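How Do You Teach a Robot to Tidy Up?

Picking up a toy and popping it in a basket is easy for you. You were doing it before you could talk properly! For a robot, the same job is a huge puzzle, and the robot club at Ustton School has spent the whole spring term trying to crack it.

The club meets every Saturday at ten in the morning. There are 29 members, aged nine to thirteen, and their teacher is Oana Bălan. They work in teams, and each team gets time with the robot arm while the others draw plans, check screws or write code.

What is a robot arm made of?

A robot arm is a bit like yours. It has joints that bend and turn, like a shoulder, an elbow and a wrist. Inside each joint is a motor. When the computer sends a message, the motor turns by just the right amount – or at least, that's the idea!

At the end of the arm is the gripper, which does the job of a hand. Your hand has four fingers and a thumb, but plenty of grippers manage with only two fingers. They open, they close, and that's it. You can try this at home. Use just your thumb and one finger to pick up a pencil, then a grape, then a sock. Which one was hardest?

Eyes on the wrist

Your eyes are in your head, quite a long way from your hands. The club's robot has a small camera right beside its gripper, so it gets a close-up view of whatever it is reaching for.

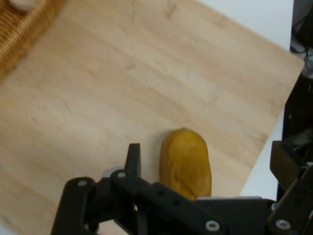 Rounded shapes are tricky things to grab. If one finger touches before the other, the object can tip over or roll away, so the robot has to line itself up first. From the wrist camera, the yellow-orange shape looks partly hidden, because the robot's own black gripper is in front of the bottom of it. Imagine trying to pick up an egg with your hand in front of your face! The computer has to work out where the whole object is when it can only see some of it.

Learning by copying

So how does the robot find out what to do? The club teaches it by showing it. One person steers the arm through the whole job, nice and slowly, while the computer saves the pictures from the camera and the position of every joint. One go like this is called a demonstration.

By May the teams had recorded 1,620 demonstrations. That sounds like loads, but think how many times you have picked something up in your life. The computer looks for patterns in all those goes. When the camera sees this, the arm should move like that.

Then comes the best bit, when everybody takes their hands off the controls and the robot has a try by itself. Sometimes it squeezes thin air. Sometimes it gets a perfect grip and then forgets to let go, and the whole room groans. The teams write down what went wrong and record some more demonstrations to help with that part.

Words to know

Gripper: the part of a robot that holds things.
Joint: a place where the arm can bend or turn.
Demonstration: one recorded go at a job, for the robot to learn from.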